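**Neltanholm, June 2019** – Hakia, the small maker of shapes for small hands, is pleased to announce that its tabletop block set is back in stock. The company is aware that the world was not short of blocks. It has made more anyway.

The new set is called Landeo and holds 40 pieces in a cotton bag with a drawstring. There are cylinders, cubes, hexagonal prisms and a handful of shapes the workshop still argues over the names of. It comes with a board to build on, and a leaflet that runs to 2 pages, one of which is a drawing of the bag.

The board is the real news, at least to the people who sand it. Earlier Hakia sets were sold without one, on the theory that every home already has a floor. Letters from parents pointed out that floors also have rugs, dogs and heating vents. One family in Mudgway wrote to say they had lost 13 pieces down a single vent, and enclosed a sketch of it. Hakia has kept the sketch.

So the company spent the winter looking at planks. It wanted a pale wood with some grain to it, flat enough that a tall piece stands up straight and heavy enough that a toddler can't easily carry it off. Samples were laid out, stared at, leaned on and stared at again. By February the choice was made, and the workshop could get its tables back.

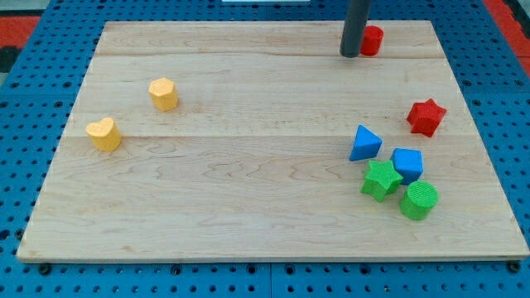
Color took longer. Yellow was never in doubt, as yellow is the shade customers ask for by name and the one most easily found under a couch. Red was kept for the same reason. A tasteful gray was proposed, tried at home by several staff families, and returned by all of their children without comment.

"We set out to make something you can put on a table and leave there," the company said in a statement that went through more drafts than the leaflet. "If it gets played with, so much the better."

Hakia suggests the set for ages three and up, though it notes that most of the towers sent in so far appear to be the work of people with mortgages. The pieces can be wiped with a damp cloth. They should not go in the dishwasher. The company mentions this only because of last year.

Landeo goes on sale this month at the Hakia shop in Neltanholm and by mail order. The price is $68, board and bag included. Owners of older sets can buy the board on its own, and spare pieces are sold one at a time for anyone with a vent.

**About Hakia**

Hakia makes blocks, boards and a pull-along duck from a workshop in Neltanholm. It has been in business for almost 13 years. The duck is currently out of stock.

**Press contact**

Hakia press desk, Neltanholm. Sample sets can be lent to reviewers for two weeks – please count the pieces before sending them back.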